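Kakholm Wrap: data card and fault notice

Version 2 of the card. Replaces the March text in full.

Summary

Kakholm Wrap is a set of 877 teleoperated episodes of a single five-digit hand handling thin sheet material: pressing, smoothing, pinching, lifting, folding. It was recorded at the Castell bench in Fivorstead. Each episode holds wrist camera video, joint positions, motor currents, commanded positions and the operator glove stream.

168 of the episodes are affected by a thumb encoder fault. They are still in the release, in a separate folder, and they should not be used for training without reading the section on the fault below. If you downloaded the set before this card was posted, your copy has them mixed in with the rest.

Status

Posted 22nd October. The fault is closed on the hardware side. One item is open on the data side (see Known issues).

What went wrong

The thumb base joint carries two position sensors: an incremental encoder on the motor side and an absolute sensor on the output side. The controller reads the motor side at full rate and checks it against the output side once at startup. After the firmware update in March that check was still made, but its result was written to a log field that the recorder did not read. A mismatch at startup therefore no longer blocked recording.

A loose set screw in the thumb base coupling then let the motor shaft slip under load. Slip happened mostly in pressing tasks, where the thumb is driven against a hard surface through the sheet. Every slip added a small error to the reported thumb angle. The errors added up over a session and were cleared only by a full power cycle with homing.

The effect in the data is a thumb that reports itself more closed than it is. Finger joints are not affected. Motor currents are correct as measured, but they no longer match the reported angle.

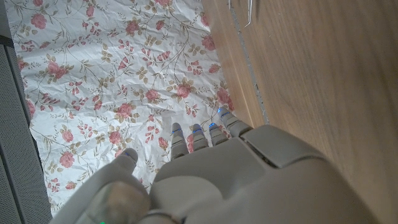

The affected episodes are marked by a flag computed after the fact from wrist video and current, and no sensor on the hand raises it. A fit of the thumb link model to the video gives an angle estimate for each video step, and the flag is set when that estimate and the encoder disagree past the threshold for longer than the window length. Patterned sheet turned out to be useful in this work. With the hand held over the creased rose print, the thumb tip lies just left of the index finger, and the pink buds beside it give a local reference that plain white sheet does not. The blue lights near the four fingertips serve as anchor points for the finger chain. The thumb fit has no such anchor and relies on the outline alone, so it is noisier when the base segment is close to the lens and out of focus.

Safety

The fault had a second effect that matters more to anyone running the same hand. The pinch force limiter uses the reported thumb angle to decide whether the hand is in the pinch zone. With the angle wrong, the limiter switched to its low setting too early in some sessions and too late in others, depending on the direction of approach. In one session the hand pressed the sheet against the bench at the high setting until the current cutoff stopped it. The operator was at the glove station, outside the marked area. There was no injury. The coupling was found loose during the inspection that followed.

Do not rely on the force limiter of this hand as a guard for people. It was not designed as one. Keep hands out of the workspace while the motors are powered, including during homing. Use the hardwired stop, which removes motor power and does not depend on any joint reading.

Changes made

Coupling: set screw replaced, thread locker applied, witness mark added across the joint. The mark is checked before every session.

Controller: the two sensors are now compared at full rate. A mismatch past the limit stops motion and ends the episode.

Recorder: the startup check result is stored in the episode header. Recording will not start if the field is missing.

Limiter: if the sensors disagree, the low setting is used everywhere.

Folder layout

clean/ - episodes with no flag set
thumb_fault/ - the 168 flagged episodes, original values untouched
thumb_fit/ - video-based thumb angle for the flagged episodes, one file per episode
calib/ - camera and hand calibration, both before and after the repair
tools/ - the flag script and a reader

Recommended use

For policy training, use clean/ only. For work on fault detection, use both folders and keep whole sessions together when splitting. Error grows within a session, and a random split by episode will leak it from train to test.

Do not replace the encoder angle with the values in thumb_fit/ and treat the result as ground truth. The fit is good enough to find the fault. It has not been checked against an outside measurement.

Contact force should not be derived from current and thumb angle in the flagged episodes. The published force channel has been blanked there for that reason.

Known issues

Small slips below the threshold may remain in clean/. They would show as a slow offset in the thumb angle between the start and the end of a session. A second pass with a lower threshold is planned and has not been run.

Wrist video exposure was not locked. Bright paper pulls the exposure down and the gaps between the fingers go dark in some sessions. The fit drops steps where this happens and marks them as missing.

The glove stream has its own clock. Offsets are stored per episode - apply them before comparing command and response.

Both repair calibrations use the same wrist camera mount. The mount was not removed during the coupling work, but the camera was refitted afterward as a precaution, and the numbers differ slightly. Use the one named in the episode header.

Older copies

The Thiele mirror held the March version until this notice was posted. Copies taken from there have no thumb_fault/ folder and no header field for the startup check. The script in tools/ will run on them and write the flag list, but it will not move files. Delete the old force channel by hand before merging with the current release.

Reporting

Send new cases with the episode ID, the session log and the raw encoder dump. Reports without the raw dump cannot be checked, as the resampled stream hides single slips.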